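Textile Finishing Technician (Woven Linings and Covers)
Nukstead, Plerkdale works
Full time, permanent
Closing date: end of September

The post

Nukstead weaves and finishes technical cloth for furniture makers, theatre suppliers and display fitters. The finishing section at Plerkdale takes loomstate cloth from the Mustetside weaving shed and carries out scouring, dyeing, stentering, calendering and final inspection. We are recruiting one technician to work on the stenter line and in the inspection room. The post reports to the finishing section leader.

Duties

Set up and run the stenter to the process sheet for each order, including chamber temperature, overfeed and pin width.
Record width, weight and residual moisture at the start and end of each batch.
Inspect finished cloth for broken picks, floats, barring, creasing and shade variation, and mark faults at the selvedge.
Prepare shade cuttings and compare them with the customer standard in the light cabinet.
Carry out rub fastness, dimensional stability and abrasion tests in the works laboratory.
Clean pins, rails and filters at each change of shade, and report wear to the maintenance section.
Keep batch records up to date in the Huerta production system. Training in Huerta is given in the first month.

Dark shades make up a large part of the order book. Applicants should expect to spend much of the inspection time on black and near-black cloth, where faults are harder to find and lighting angle matters.

Essential requirements

Experience in a dyehouse, finishing plant, weaving shed or textile laboratory.
Ability to read and follow a written process sheet.
Normal colour vision. A hue test is held as part of the selection process.
Basic arithmetic, including percentages and conversion between linear and square metres.
Ability to stand for long periods and to move cloth trucks with the equipment provided.

Desirable

A textile qualification at level 3 or above.
Experience with polyester and polyester blend fabrics.
Forklift or pallet truck certificate.

Hours and pay

The working week is 39 hours on a rotating early and late shift. Early shift begins at 6 am and late shift at 2 pm. There is no regular night work. Overtime is paid at the site rate and is voluntary.

Pay is on grade 3 of the works scale, with a shift allowance paid on top. Annual leave is 30 days including public holidays. Protective footwear, hearing protection and overalls are supplied and laundered by the company. There is a contributory pension scheme.

Probation

The probationary period is 19 weeks. Reviews take place in the middle and at the end of this period. Notice on either side during probation is one week.

How to apply

Send a CV and a covering letter to the personnel office at the Plerkdale works, quoting "Finishing Technician". The letter should state which machines and fibre types you have worked with. Applications without a covering letter will not be considered. Selected applicants will be asked to attend for an interview, a hue test and a short practical exercise in fault marking.
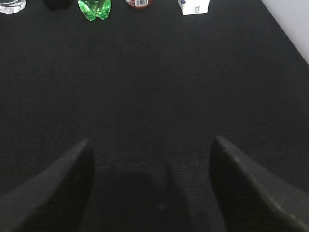 Travel costs to the interview are refunded on production of receipts. Applicants who need adjustments to the practical exercise should say so in the covering letter.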